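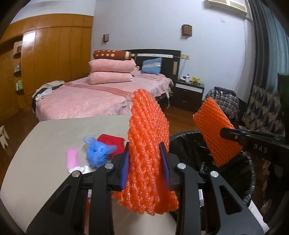
Ticket 2164
Nevstead Furnished Rentals, Feselville – Resident Help Desk
Opened: Jun 7, 2018
Unit: 17
Subject: Bedroom trash bin liner keeps slipping, plus what to do with foam fruit nets
Status: Closed

Message from resident

Hello, and thank you again for sorting out the shower so quickly last time. I have two small things today, and they are tied up with each other, so I hope it's all right to put them in one ticket.

We buy most of our fruit from Tatlı, the little grocery by the bus stop, and they put every single pear and mango in one of those stretchy orange foam nets. They're lovely for getting the fruit home in one piece, but we unpack at the table in the bedroom (the kitchen counter is tiny, as you know) and the nets pile up there along with the bags and whatever cloths I have out for wiping down. So into the black bin beside the table they go. They weigh next to nothing but they take up a surprising amount of room, and they spring back up the minute you push them down.

That's where the liner comes in. I fold the top of the black bag over the rim the way the welcome booklet says, and it looks perfectly neat for a day or so, and then I press down on the nets and one side of the bag lets go and slides inside. After that everything ends up between the bag and the wall of the bin, and I have to fish it out by hand. I've tried folding more over and I've tried folding less over. Is it the wrong size bag? They're the Budo ones from the supply closet downstairs.

The other thing is whether the nets should be in the trash in the first place. I have a feeling I've read somewhere that they can be recycled, and I don't like throwing out so many if there's a better place for them.

No hurry at all on any of this.

Reply from help desk

Good morning, and what a nice message to start the day with. No trouble at all having both in one ticket.

Let's take the nets first. The hauler that serves our buildings in Feselville doesn't accept foam of any kind in the recycling carts, so the trash is the right place for any you can't use again. Please keep them out of the blue cart, even in a tied bag. Before you throw the next batch out, though, it might be worth asking at the shop whether they'd like the clean ones back. Some grocers are glad to have them.

On to the liner. Could you let us know three things when you have a moment?

1. What it says on the Budo box, next to the word "liters"
2. Whether the bag goes all the way to the bottom before you put anything in, or hangs a bit short
3. Whether it always slips on the same side

Reply from resident

I went down and looked. The box says 40 liters. The bag does reach the bottom, but now that I'm paying attention there's a big pocket of air under it when it's new, so it's sort of floating. And yes! It is always the same side, the side toward the table, which must be where I lean on it.

I asked at Tatlı as well, and they said they would happily take the nets back as long as they're dry and not torn. I've started a little bag of them on the table.

Reply from help desk

Thank you, that helps a great deal. The 40 liter bags are the right ones for that bin, so there's no need to change. We think the air pocket is your culprit. When you press on the nets, the bag gets pulled down into that space, and the fold on the side you're leaning over is the first to give.

Please try this with a fresh bag:

Shake it open fully and push your fist down into both bottom corners.
Slide one hand between the bag and the bin and let the air out, then smooth the bag against the sides.
Fold the rim over last – about a hand's width, all the way around.
Twist any slack on the table side into a small knot on the outside.

For the nets that do go in the trash, tuck them one inside another first. They take up much less room that way and you won't need to press.

Reply from resident

Four days with the same bag and the fold hasn't budged! The knot made all the difference, I think. I've been nesting the nets too, which is oddly soothing to do while the kettle boils. Please go ahead and close this, and thank you for being so patient over a trash bag.

Note from help desk

Closed at resident's request. Booklet page on bin liners to be updated with the air pocket and knot steps at the December reprint. Supply closet stock unchanged.

Contact the Help Desk | © 2018 Nevstead Furnished Rentals | Back to top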